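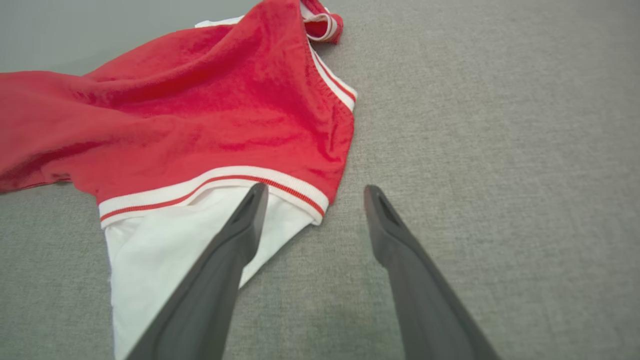

Red and white in one garment, the hard case for any dye catcher.

Alora Dye Catcher Sheets, box of 32
Sold by Jara Laundry Supply
Price: $18
Free shipping on orders over $49
In stock

We held off on selling dye catchers for years. Most of the claims on the boxes are silly, and the sheet that comes out of the washer a nice shade of pink proves less than people think. Some loose dye ended up on the sheet. You don't know how much was in the water to start with, or whether any of it would have landed on your white socks.

The Alora sheets are the first ones we've agreed to stock, and we have some reservations, which are further down the page.

What it is

A plain white sheet that goes in the drum before the clothes. It is treated to grab loose dye from the wash water. No scent, no detergent in the sheet, single use. Zesen, the maker, calls this "Total Color Security" on the front of the box. We asked them to explain what was total about it and got back a brochure.

What we think it does

It picks up some of the loose dye in a normal mixed load. New jeans, a dark towel, a red T-shirt on its second or third wash. If you already sort your laundry and wash cold, you may never see a difference, and you should keep your $18.

What it does not do

It won't fix a shirt that has already turned pink. For that you want a color run remover, and you want it before the shirt goes in the dryer. It won't stop fading either. Fading is dye leaving the fabric, and a sheet floating around in the water has no say in that. The box hints otherwise, in small type on the side.

It won't stop dye moving from one part of a garment to another where the two parts are pressed together wet. This is the big one. A red jersey left balled up in the washer overnight can bleed onto its own trim with a sheet sitting right next to it. Take it out when the cycle ends and hang it so the white parts aren't lying against the red.

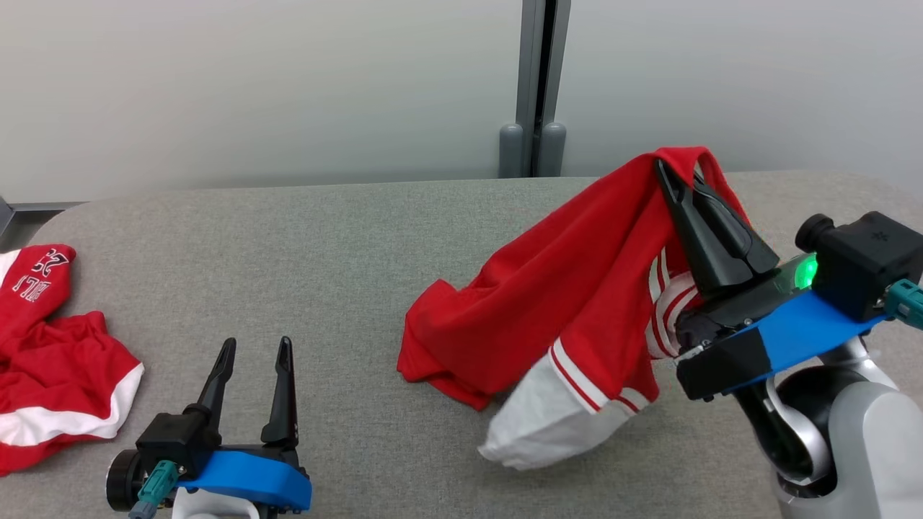
Team colors: white trim and a white 22 on red.

How to use it

Place one sheet at the back of an empty drum.
Add clothes. Don't pack the drum full.
Wash cold, with your usual detergent.
For new red, navy or black items, use two sheets, or wash the item alone the first time (cheaper).
Throw the sheet in the trash. Keep it out of the dryer.

On front loaders, check the door seal afterward. A sheet can slide in there and sit until the next load.

Lettering and numbers

We get a lot of questions about sports shirts. The sheet has no effect on printed or sewn lettering, good or bad. Heat and rubbing are what you need to watch. Turn the shirt inside out, skip the hot wash, and keep the iron off the print. If the care label disagrees with us, follow the label.

How it compares

We also carry the Davaner washable dye cloth, which the maker says is good for 18 washes. It costs less per load if that number holds up. Our trouble with it is that once the cloth is deep purple you have no way of telling if it's still taking up dye, so you are going on trust. The Alora sheet has the opposite problem: it works or it doesn't, and then you bin it. That adds up to a fair bit of trash over a year.

Details

Sheets per box: 32
Use: one per load, two for strong new colors
Water: cold or warm
Machines: top and front loading
Hand washing: yes, one sheet in the sink, but keep the water moving
Not for: dry clean only items
Box weight and sheet material: the maker has given us two different answers, so we have left them off until we get one

Is there proof?

Zesen points to a survey of 700 users who were "satisfied or very satisfied." Satisfied compared with what? Nothing in the material we were sent mentions a load washed without the sheet. If you want to check for yourself, run the same cold load with and without one, using a scrap of white cotton you don't care about. Do that before you put a good shirt in.

Returns

Unopened boxes can come back for a full refund. Opened boxes can come back for store credit if at least half the sheets are left. We do not pay for clothes that changed color, and neither does Zesen, whatever the word "Security" may suggest.

Page text by Facundo Zúñiga. Price last checked 3 February 2024.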